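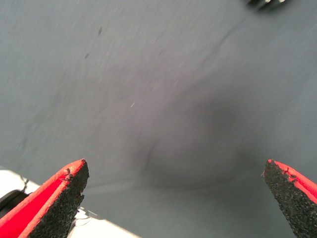

Wrist camera, gripper open over gray surface. Pad edges frayed at both tips.

Support > Grippers > Closed tickets
Tickets Knowledge Base Downloads Contact

Dropped parts, pad edge lifting
Cell: Whitelaw 7
Product: Flelulon grip pads, red finger shells
Status: closed, pads replaced

Reported: arm closes on the part, lifts, part slips out before the place position. Controller logs a good grasp each time and carries on with the cycle. 32 drops out of 149 picks on the June run. No fault code.

Checked first: finger travel, closing force, tool offset. All within limits. Camera calibration repeated, no change.

Loose fibers along the seam between pad and shell, left and right. Grit still coarse over the pad face. With the arm locked out, the left pad could be lifted at the tip with a fingernail. Adhesive under it had gone soft.

Cause: pad shifts on the shell under load. Finger position still reads as part present, so the drop is not caught.

Action: both pads stripped, shells cleaned and dried, new pads bonded and left clamped overnight. Grasp check moved to after the lift - it previously ran only at close. Repeat run completed with no drops.

Open item: Lalo cell uses the same adhesive batch. Stakance to inspect before next shift. Stop the cell if any pad edge lifts by hand.

2 comments 0 shares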